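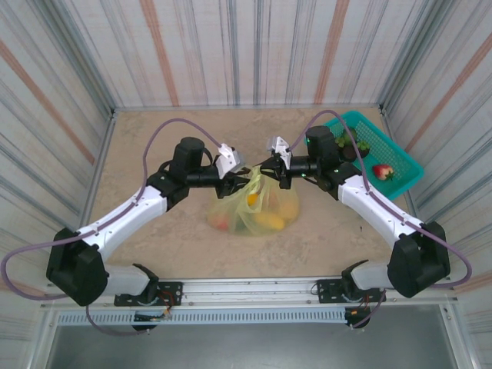 Girkska Produce Bag, Yellow

Translucent plastic carry bag for loose fruit and vegetables. Contents can be identified through the wall without opening the bag, so mixed fruit can be sorted or checked at the counter. The top gathers into a handle.

Specifications
Color: pale yellow, translucent
Rated load: 8 lb, evenly distributed
Pack quantity: 900, flat packed
Item weight: about 7 g
Supplier: Dilell

Loading
Stand the bag on a flat surface and open the mouth fully. Place heavy fruit such as mangoes at the bottom and soft fruit last. Do not fill above the base of the handle. Lift by the handle with the load centered. The film creases when handled; creasing does not affect the load rating.

The bag is also suitable as a liner for open mesh baskets. Baskets are sold separately under the Etim range.
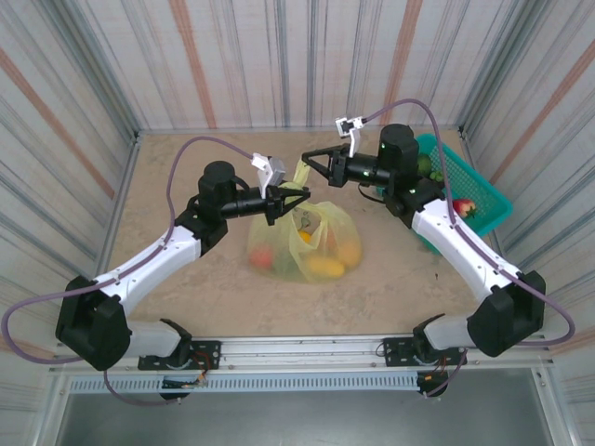
Halima Effiong wrote in April that the handle held with a full load of oranges, but that the mouth is slow to open with dry hands and she would like a wider gusset. A version with a wider gusset is listed as Girkska 11. Film and rated load are unchanged.

Storage
Keep packs closed and out of direct sunlight. Not for use in freezers or microwave ovens. Keep away from small children.

Contact Dilell Sales | © Dilell. All rights reserved. | Back to top

This site uses cookies to remember your order list. Accept | Settings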